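Oven mitts and where they live: hook, drawer or bench??

mallee_kitchen
ok quick one before I have to do the school run. Where does everyone keep their oven mitts. We've just moved into a rental in Fultstead, tiny kitchen, 2 drawers total and one of them is cutlery. Mine keep ending up on the bench next to the stove and my partner reckons it looks messy. No drilling allowed, landlord is strict.

Also the tiles have a pattern and the paint on them lifts if you look at it wrong so no adhesive hooks on the splashback either.

Dot_and_Kev
Drawer. Always drawer. Bench mitts get greasy and then you're wiping your hands on grease every time you grab one.

mallee_kitchen
did you miss the bit with the two drawers

Dot_and_Kev
No I read it. Put the cutlery in a jar. Problem solved.

tzu_lau
Cutlery in a jar is how you get forks full of dust, no thanks. Had a jar at uni, never again.

Magnetic hook on the side of the fridge. Got mine from Noltia, three bucks or something, holds a double mitt fine. Only thing is the loop on the mitt has to be decent. Cheap ones the loop rips out after a few months.

mallee_kitchen
fridge is stainless, the annoying non-magnetic kind. tried it. sad clunk onto the floor

ehsan.m
Bench is fine. I'll die on this hill. You want the mitt where your hand goes when the timer's screaming. My mum kept hers on the bench for forty years and the house is still standing.

Dot_and_Kev
Next to a gas burner though??? Our neighbour had a tea towel go up. Scorched the rangehood.

ehsan.m
Not NEXT to the burner. Other end, against the wall. There's a difference between on the bench and on the stove Kev.

Dot_and_Kev
It's Dot. And in a kitchen that size there is no other end.

gumleaf77
Wire basket!! Stand one at the back of the bench in the corner, mitts and tea towels in it, air gets through so they dry out. I did this in our last place and it cleared up so much stuff. Only downside is crumbs fall through and you have to lift it to wipe, but you should be wiping there anyway

mallee_kitchen
oh we have a wire basket but it's full of onions and random lids

gumleaf77
onions out, mitts in. onions can go in a paper bag in the pantry, they like the dark

tzu_lau
What pantry lol

ehsan.m
Here's my setup, before anyone says greasy. Quilted one with the fruit print, yellow and orange and green, it's had a proper thrashing and goes in with the towels at 60. Basket's at the back so I half agree with gumleaf, I just don't bother putting the mitt IN it.
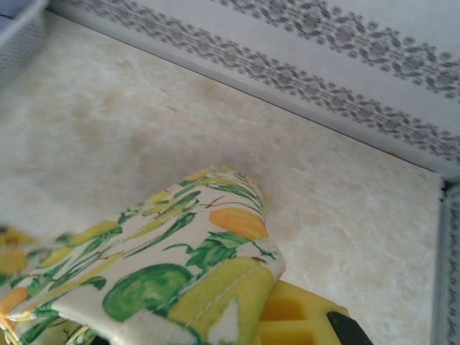

And I wipe the bench down every night so no, it isn't sitting in a puddle of oil. Cold wash does nothing for them btw. You need the heat, and then hang them by the loop overnight or the padding stays damp in the middle. Damp mitt + hot tray = steam burn, learned that one with a lasagne.

Dot_and_Kev
Alright the splashback is nice. Is that grey pattern a transfer or is it the real tile?

ehsan.m
No idea, came with the place. Been there longer than me.

gumleaf77
The steam thing is real. I'd also say replace them when the stuffing goes thin at the thumb. Mine was a Kernholm and it lasted ages but one day I felt the tray straight through. Bin.

tzu_lau
500 washes or whatever they claim on the packet, yeah right. (That's the Chou silicone ones, which I also hate. Like picking up a roast with a wetsuit on.)

Dot_and_Kev
I love my silicone ones!

tzu_lau
of course you do

mallee_kitchen
haha ok. So the plan is: onions to a paper bag on top of the fridge, lids go wherever lids go, basket to the back corner, mitts in the basket. Partner gets his clear bench and I get mitts I can reach. Will try it for a couple weeks. Gotta run

ehsan.m
They'll be on the bench by November.

gumleaf77
Don't listen to him. And not on top of the fridge for the onions, it gets warm up there. Bottom of the linen cupbord if you have to

mallee_kitchen
the linen cupboard smells of onions already from the last tenant so sure why not

Related threads
Splashback paint peeling in rental, who pays? (114 replies)
Best way to wash quilted pot holders
Onions and potatoes together, yes or no
Show us your tiny kitchen
Removing oil stains from a light coloured benchtop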